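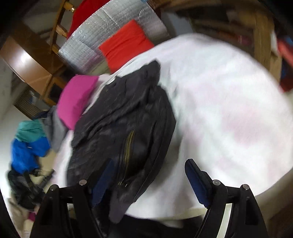
Zoriana Nazarenko said that before anyone approved the last minutes she wanted one line fixed, as the hymnals were offered to the Ometti congregation first and to Clornton only if Ometti turned them down. The change was made and the minutes were approved with it.

Clornton Fellowship Church
Missions Meeting, Minutes
Held in the library after the second service, Sunday
Chair: Souad El Idrissi
Minutes: Zoriana Nazarenko

1. Opening
Souad read Psalm 67 and opened in prayer. Apologies were received from the youth leaders, who were at the retreat.

2. Hymnals for Ometti
The old hymnals have been sorted. There are nearly 760 copies fit to send. Copies with loose spines or missing pages were set aside and are on the shelf outside the nursery for anyone who wants one. They will be recycled after the next potluck.

The pastor at Ometti has written to say the church there would be glad to have them, and that the English service has been singing from photocopies. He asked whether we could include an accompanist's edition. We have two, one of them water-stained. It was agreed to send the clean one and keep the other at the piano in the fellowship hall.

The books are packed in 32 boxes. Stirent Freight quoted $1,725 to take them to the port and on to Ometti, with customs papers included. There was some discussion of whether it would be cheaper to send money and let the church buy books locally. Souad had asked the pastor this directly. His answer was that the same hymnal is out of print and the newer edition has different numbering, so people who know the old book would rather keep it.

Motion to accept the Stirent quote and pay from the missions fund. Seconded. Carried, with one abstention.

Action: Souad to sign the freight form and confirm a pickup day.
Action: Zoriana to type the packing list in the format Stirent asked for.

3. Support letters
Letters came from the Karimi school and from the couple working in student ministry. The Karimi letter was read aloud. The new classroom has a roof but no windows yet, and the school is asking for prayer for a second teacher for the older children. The student ministry letter will be put on the bulletin board with the surnames covered, as they requested.

It was noted that our own letters to partners have gone out late twice this year. Zoriana offered to draft the next one if people send her news by the first week of the month. Small groups will be asked to take one partner each and write a short personal note to go in the same envelope.

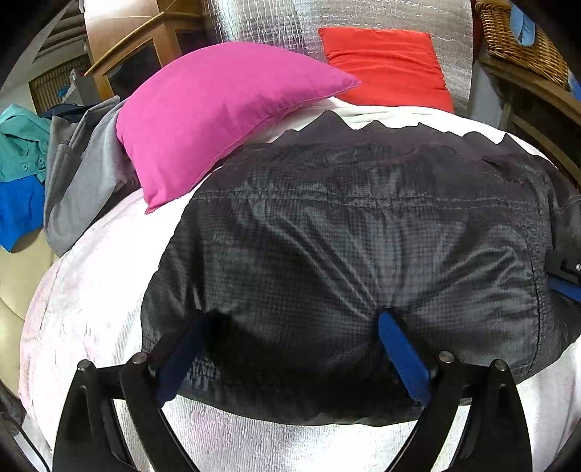 Page last changed: November

4. Missions weekend
The date still depends on the visiting speaker. If he can't come, the morning will go ahead with a video call to Karimi and a report on the hymnals. The time difference means the call has to be at 9:15, ahead of the first hymn, and the sound desk needs to know in advance.

The lunch was discussed at length. Last year's sign-up sheet had too many desserts. It was agreed to ask by last name: A to H main dishes, I to P salads and bread, Q to Z desserts and drinks. Families with allergies should label their dishes.

Children's program: the lesson will be on Philip and the Ethiopian official in Acts 8. Help is still needed with the under-fives.

Action: Souad to call the speaker again this week.

5. Giving
The quarterly statement was handed out. Giving to the missions fund is level with the same period last year. A question was asked about whether gifts marked for Karimi can be used for the windows. Yes, if the school confirms in writing that this is how the money will be spent. A similar note was kept on file for the roof.

6. Other business
The map in the foyer still shows two partners who have retired. New pins are in the office drawer.

The request to move this meeting to a weeknight was put off until more people can be asked.

The library key should go back on the hook by the side door and not in the desk.

7. Prayer and close
Prayer was offered for the Ometti congregation, for the teachers and children at Karimi, and for safe travel for the youth coming home from the retreat. The meeting closed at 1:40 p.m.

Next meeting: same place, after the second service. Send agenda items to Zoriana.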